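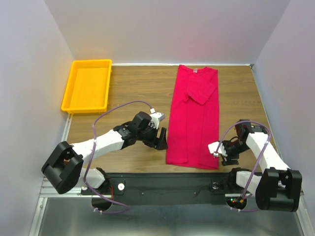
Slide 1: Red-pink shirt, folded lengthwise, and the yellow tray

Covering a celebrity breakup without losing your mind
Notes for the Rungate talk (June, after the coffee break)

Hi everybody, wait for people to sit down. Say thanks to Gwynne for having me back. Mention I'm going to go fast because last time I ran over and they had to cut the panel short, sorry again!

Who I am, quick version: I've written entertainment news for Skasley for 13 years. Started out doing red carpet galleries, then reality TV recaps, and now mostly relationships, so who's dating, who's engaged, who's quietly moved out. My mother tells people I work in publishing.

Slide 2: The Prys Yorath story

Ask: who here remembers the Yorath and Prosser split? Hands up. (If hardly any hands, explain. He was the detective's brother in Harbor Lights, she was the singer who did the theme song. Married on a boat, everyone cried, magazine spread with the dog in a bow tie.)

So I'm going to use this one all the way through because I got part of it wrong and part of it right, and I still have my notes.

How it started for me: a reader emailed at 6 a.m. to say Angharad Prosser had taken her married name off her profile. That was the whole tip. I had a post drafted before I'd had breakfast. My headline had the word "split" in it. My editor said, does anybody say they've split? And I said, well, no, but the name. She made me wait. I sulked.

Pause here, let them laugh or not.

She was right. A name change on a profile means somebody changed a name on a profile. Prosser had a record coming out and her label wanted everything under one name. Three other sites ran it as a breakup that morning and had to fix it by lunch.

Slide 3: Then they really did split

Two months later, same couple, real filing this time. Now everyone's nervous because of the first time, and we were slow. I sat on a court document for most of a day! I had the paper in my hand and I was phoning people to ask if it was real paper.

Go through the words here, slowly, because this is the part people email me about afterward.

Divorce: the marriage was valid and now it's ending.
Annulment: somebody is asking the court to say it was never a valid marriage. Being short doesn't do it by itself. You need grounds, and they depend on where you are. I've seen "they were only married a week so it'll be annulled" in so many posts, some of them mine.
Legal separation: still married, living under a court order about money and kids and so on. Do not write "divorced." I wrote "divorced." The correction is still up.
Petition and decree: one is asking, the other is getting. If all you've got is a petition, your headline says "files for," full stop.

Also a filing can ask for one thing and fall back on another, so read to the end of it. I mean physically turn the pages. On the Yorath one the interesting bit was near the back and I'd stopped at the signature.

Slide 4: Sources close to

Okay, "a source close to the couple." Who is that? Sometimes a publicist. Sometimes a hairdresser. Once, for me, it was a guy who'd sold them a hot tub. He was lovely and very sure of himself and he was wrong about everything except the hot tub.

What I do now: I ask how they know. If it's "I was in the room," great, which room, who else was there. If it's "everyone knows," I say thank you and I go make tea. And I ask myself who'd be pleased to see it printed. With Yorath, all the sweet stories about him were coming from one phone number, and I hadn't noticed until I put my notes side by side.

(Don't name the number's owner. Seriously. Even if somebody asks in the bar.)

Slide 5: Numbers, or why I wrote a dull post

Show the two posts. The first one, the gushy one with the timeline of every outfit, got some 2000 comments, most of them fighting about the dog. The second was just me explaining what the filing said and what would happen next. That got 633 comments, and people were asking real questions, and I answered as many as I could from my couch. I know which one my boss liked better. I liked the second.

Slide 6: The Herkico bit

If there's time. Herkico is the alert tool we use, it pings you when a name spikes. Love it, hate it. Tell the story about it waking me up for a different Prys Yorath, the one who'd won a leek-growing contest. I had the celebrity desk awake and everything. Skip this if the clock says we're past ten to.

Slide 7: Stuff to take home

Keep your corrections where readers can find them.
Write the date you got the tip at the top of your notes.
Kids' names stay out unless the parents have said them in public, and even then I usually leave them out.
If you're on the fence at midnight, post it in the morning.

Questions. Someone always asks if they're getting back together. I don't know! They were both at the same awards dinner, at different tables, and that's all I've got.

Leave email up on the screen. Get the clicker back to the front desk.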